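Drirnard Kids | Science at Home | Tag: Heat and Energy

Home Topics Experiments Word List For Teachers

How Heat Moves

Text: Rianne Timmermans. Checked by Melur Entili.
9/8/22

Heat is energy that moves from a warmer thing to a cooler thing. It does not move the other way by itself. If you hold an ice cube, cold does not flow into your hand. Heat flows out of your hand and into the ice. Your skin loses energy, and your brain reports this as a cold feeling.

Everything is made of tiny particles. The particles in a solid cannot travel far, but they shake in place. In a warm solid they shake more than they do in the same solid when it is cool. Temperature is a measure of how strongly the particles move on average. Heat is the energy passed along when two things have different temperatures.

Heat moves by conduction, by convection and by radiation. A kitchen is a good place to study all of them.

Conduction

Conduction happens when particles bump into the particles beside them. Put a metal spoon in a mug of warm cocoa. The particles at the wet end shake faster and push on their neighbors. Those push on the next ones. After a while the dry end of the spoon is warm too.

Metals conduct heat well. Wood, cork, rubber and most plastics conduct it slowly. A material that slows heat down is called an insulator. Air is also an insulator when it is trapped in small spaces, as it is in a wool sweater or a slice of bread. 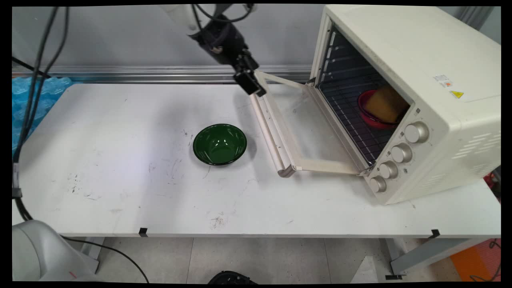

Why do many ovens have a glass door?

Glass lets light through, so the cook can look at the food with the door shut. Each time an oven door is opened, hot air leaves and cooler air comes in. The oven then has to use more energy to get back to its set temperature. Glass also conducts heat more slowly than metal does, but an oven door gets hot and should not be touched.

Convection

Convection happens in liquids and gases. When air is heated it spreads out. The same amount of air now fills a larger space, so each cupful of it weighs less. Cooler, heavier air sinks below it and pushes the warm air up. The moving loop is called a convection current.

Water in a pot does this as well. Water at the bottom is heated first and rises. Water at the top cools a little and sinks. Some ovens have a fan that moves the hot air faster. This is called forced convection.

Radiation

Radiation needs no particles between the hot thing and the cool thing. The energy travels as waves. Heat from the sun crosses empty space this way. The glowing bars in a toaster send out waves that the bread takes in, and the side of the bread facing the bars turns brown. Most of these waves are infrared, a kind our eyes cannot see.

Test It: Two Trays

Lies Baert's class at the Goossens school ran this test in November. You need 2 trays of the same size, one metal and one plastic. You also need two ice cubes of the same size and a clock.

Leave both trays in the same room overnight. In the morning, touch each one with a flat hand. Write down which feels colder. Then put one ice cube in the middle of each tray and start the clock. Write down the time when each cube has fully melted.

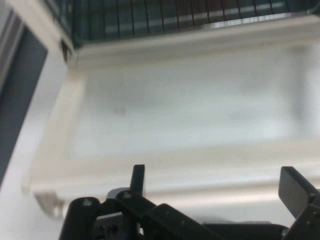
A plastic tray. Plastic is an insulator.

The metal tray feels colder, but both trays are at room temperature. Metal carries heat away from your hand faster. It also carries heat to the ice faster, so the cube on the metal tray melts first. Ruben Groen, a student in the class, timed his cube on metal at 600 seconds. Your time may be different. It depends on the size of the cube, the thickness of the tray and the temperature of the room.

Do not put plastic trays in an oven. Many plastics go soft or melt at oven temperatures.

Word List

Conductor: a material that heat moves through easily.
Insulator: a material that heat moves through slowly.
Infrared: waves that carry heat and cannot be seen by eye.
Particle: a very small piece of matter.

Next topic: Why Ice Floats

This site uses cookies to remember your reading level. Accept Change settings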